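Right, a thread about the snack swap, for those of you who kept asking in the replies. Kettle on, this one goes on a bit.

1/ For anyone new here: a few of us on the Midumholm estate send each other a parcel of snacks and drinks every so often. You get 12 quid to spend and one rule, which is that it can't be anything the other person would find in the big supermarket.

2/ I was awful at this to begin with. My first parcel was basically crisps. Crushed crisps. I have since learned about bubble wrap.

3/ This time I went over to Trernine on the bus on Sunday, to the little grocer's behind the market. I could spend 300 pounds in there without blinking. I was in there so long the bus I wanted went without me and the next one was 20 minutes - no regrets at all.

4/ Fizzy orange is my weakness. I'll try any orange pop from anywhere, and I choose entirely by the label. Big bubbly lettering? In the basket. I can't read a word of Chinese so it's always a bit of a lucky dip, and I love that.

5/ Same goes for boxes. If somebody has bothered to put little cartoons on the packaging I'm sold before I've worked out what's inside. Pink ones especially!! My flat is full of pretty empty boxes with pens and odd batteries in them.

6/ Packing tip, learned the hard way: bottles go flat along the bottom of the parcel, long boxes on top, then fill the gaps with scrunched paper. Put the bottle in a freezer bag first. Please trust me on the freezer bag.

7/ Someone asked about posting. I use the Drirnine parcel counter as it stays open late, and they don't sigh at me when I turn up with something wrapped in half a roll of tape. Weigh it at home first though, mine was meant to be under 2,000 grams and I had to take a jar out at the counter.

8/ Next swap is in May. Reply if you want in, and tell me if there's anything you can't eat. Mota lot, I still owe you a parcel, I haven't forgotten!

9/ And a little peek at the table before I go:

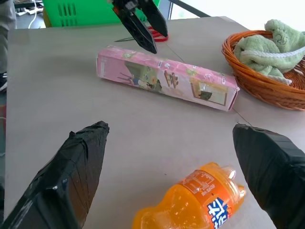 Orange pop and the pink cartoon box 🍊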